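3. Okay, now flush the Bellell filter! I do mine at the bathroom sink.

4. Shut the cold valve, screw the cartridge in by hand, and stop when it feels snug (no wrench, please).
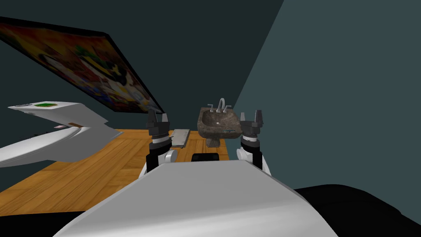
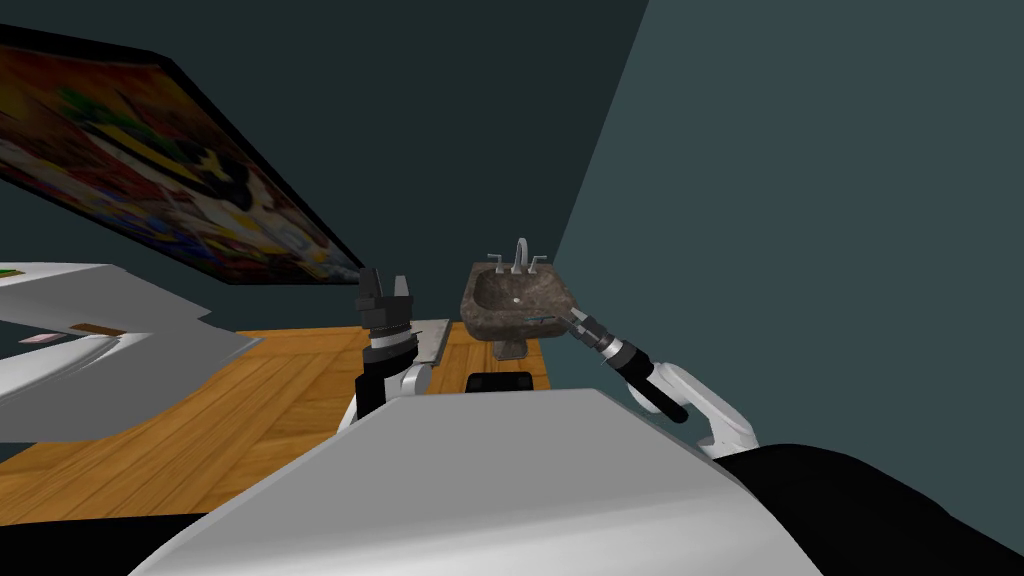
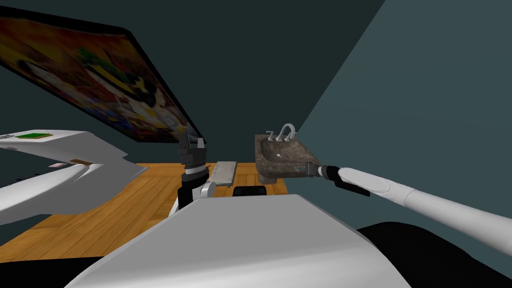
Stone sink, all three views.

5. Open the valve slowly and let it run for 10 minutes.

Note: I get a little gray water at first and just keep going.

Caution: never hook this up to the hot line. I swap my cartridge every 500 gallons.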